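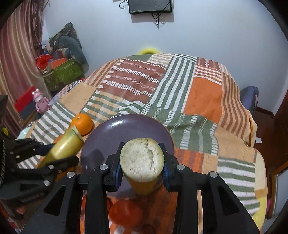

## Landeg Junior Hockey: Playoff Eligibility and Roster FAQ

Last updated 13 September 2023. Applies to all clubs in the Landeg division.

### How many players can a club list for the playoffs?

Each club may list 20 skaters and 2 goalies. A third goalie can be added only if one of the listed goalies is ruled out by a doctor.

### How many regular season games does a player need?

A skater needs 6 games with the same club. Goalies need 2 starts. Games missed through suspension do not count toward either total.

### Can a player move between Clivine and Pluslow during the season?

Yes, until the transfer deadline. Both clubs sign the release form and send it to the registrar, Theophilus Eshun. Games played for the first club do not carry over.

### What is the roster fee?

$115 per club for the playoff roster. Late filings cost a further $70. Fees are not refunded if a club withdraws after the bracket is posted.

### How are tied playoff games decided?

Overtime is played in 20-minute periods at full strength until a goal is scored. There is no shootout in the playoffs.

### Who handles suspensions?

Shengli Ren reviews all match penalties. The ruling is sent to the head coach and team manager by email. An appeal must be in writing and name the rule in dispute. The player stays suspended while the appeal is open.

### Can an overage player be listed?

Two per club. Overage goalies count toward this limit.

### Where do we enter the roster?

In the Korex portal, under Team > Playoffs > Roster. Save the page before uploading medical forms, or the entries will be cleared. For login problems, contact Iolo Trevor.

### Can jersey numbers change after filing?

Only for a damaged jersey. Tell the scorer before warmup and note the change on the game sheet.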